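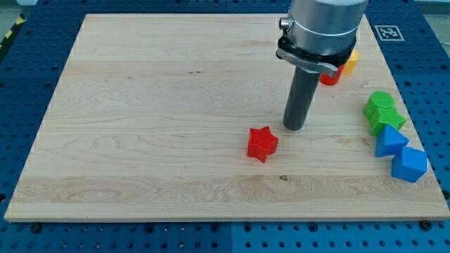
Forum > Manipulation > Methods and results
Boards Search Members Log in

pellivum_dan
We've finished the pushing comparison at Silbridge. The policy gets typed instructions and moves blocks with a plain rod, no grasping. Trained on 2000 demonstrations, it completed 236 of 679 instructions within 60 seconds each. Shapes with awkward contact points, like the red star, did worst. The cube did best.

rajput
Is that one instruction per reset, or chained? 236 is low for single pushes.

pellivum_dan
Chained. We only reset when a block leaves the board.

rajput
Then your trials aren't independent. A block stuck near the edge drags down everything after it. I'd throw out the headline number.

E_Kowalczyk
I disagree. Chained is how people would use it. With your blocks bunched up on the right like that, separating them is part of the job. Report both if you can.
Emmett

ollilville
Did you try a longer time limit?

pellivum_dan
No. Single-reset runs are planned for November, same limit.

rajput
Fine, but log the starting positions this time.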